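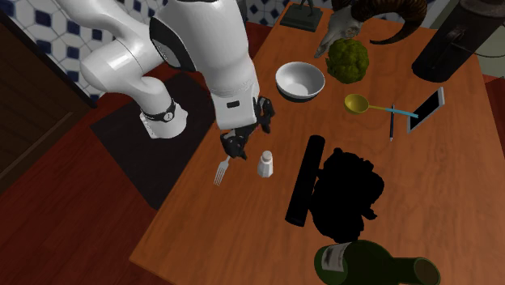

A cluttered table in the Tesia simulator, with the gripper above a fork and a salt shaker.

Tesia: frequently asked questions

What is Tesia trying to find out?
Whether a robot policy trained on real arm data can be scored in simulation, and whether those scores put policies in the same order as real trials do. We think that's a lovely question, and a very useful one if the answer is yes!

Why so many odd things on one table?
Tidy tables are too easy. We want the policy to find a fork when there's also a ladle, a bowl, broccoli and a horned skull about. Objects are drawn from a pool of 1,065 models, and the mix changes with every layout.

How many layouts are there?
300 in the current release. Each one is run with several instructions, which gives 3,747 episodes in a full pass.

One object looks solid black. Is that meant to happen?
No, it's a missing texture. The shape still collides properly, so the episode runs as normal. We found 161 models with texture faults and are working through them - the list is on the download page.

How is an episode scored?
By the final position of the named object. Knocking over its neighbours is logged separately, and you can fold that into the score if you like.

What is the difference between Fender and Orkus?
Fender builds the layouts. Orkus runs the policy and writes the logs. You can swap either for your own.

Do the rankings match real trials?
For pick-up tasks, very well, and we were thrilled to see it. For pouring and pushing they're much weaker, and we wouldn't rely on them yet.

Can I add my own objects?
Please do! Send a mesh, a texture and a mass through the Wunderlich upload form. The next batch goes in during June.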